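I promised my sister I'd write this up after our long phone call, and it got away from me, so settle in. The question was whether machines can do chores yet. Real chores, the kind you and I do half asleep. My answer after a few months of poking at it is "some, slowly, and it depends who set out the furniture."

A bit of background for the newer folks. I spent years in stockrooms before my knees gave notice, and I still do two mornings a week at the Hivville store. So when people talk about robots putting things away, I have feelings! Putting things away was my whole working life.

Farzad Abbasi, who runs the back room now and is far more patient than I ever was, has been letting me pester him about storage robots since May. He started me off with the thing I found hardest to believe — that a tall rack full of totes is easier for a machine than my kitchen drawer.

His reasoning goes like this. A tote is a tote. It has straight sides and a rim, it slides into its slot, and it was bought by the dozen so the next one is the same. My kitchen drawer has a whisk in it that has been tangled with the potato masher since we moved in.
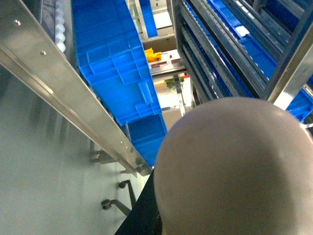
So the fetching part I'll grant them. Send a machine up a metal rack for a blue tote and I'd put money on it, provided the totes went in straight. I used to climb for those myself with a list in my teeth, and I can't say I'd fight anybody to get that job back.

The trouble begins once the tote is down and somebody has to reach in. Inside a tote you've got a bag of rice leaning on a box of tea lights, and a bunch of parsley under the lot because a customer changed her mind. Hands sort that out without asking you. Grippers need to think it over.

I kept a little tally one morning (my own, on the back of a delivery note, so don't quote me in a journal). I put away 265 items before lunch. I had to stop and really think on 37 of them. Those were the odd ones: soft, split, leaking, missing a label, or just in the wrong place.

Farzad's view is that those 37 are the job, and the rest is walking. I've turned that over a good deal while washing up and I believe he's right, though I did a lot of walking and would like some credit for it.

Now the house. My cousin in Presov asked if she should hold off buying a dishwasher until a robot can load one. Please buy the dishwasher! It IS the robot. It does one thing in a closed box with its own water, and you do the awkward bit with the bowls.

Same with laundry. The washing got solved before I was born. The folding is still on my couch as I type, 4 loads of it, with the cat on top of the towels. A fitted sheet would finish off any machine I can picture, and it's had a fair go at finishing me.

I did ask Mrs. Baldursdóttir next door what she'd hand over first if she could. She's past 80 and lives alone, so I figured she'd say vacuuming. She said jars. Getting the jar down, getting the lid off, putting the jar back. I had no good answer for her, so now I go over on Sundays and loosen lids.

If I were fitting out a kitchen for a machine, I'd steal from the stockroom. Same-size bins, open shelves, everything with a place and a label. I'd also hate living in it inside a week — but I'd be able to find the cinnamon.

Anyway, that's where I've got to. Farzad has promised me a look at how they handle returns, and returns are where I'd expect the wheels to come off. I'll post when I've been.

Comments

birisgarden: The whisk and the masher! We have the same pair. They can't be parted.

tomwithaladder: Did stockroom nights for years. Agree on the odd ones. It was always the split bags of sugar.

L. in Presov: I bought the dishwasher. Thank you, cousin.

oatsandends: Please do returns soon. Also, how do you fold a fitted sheet, asking for myself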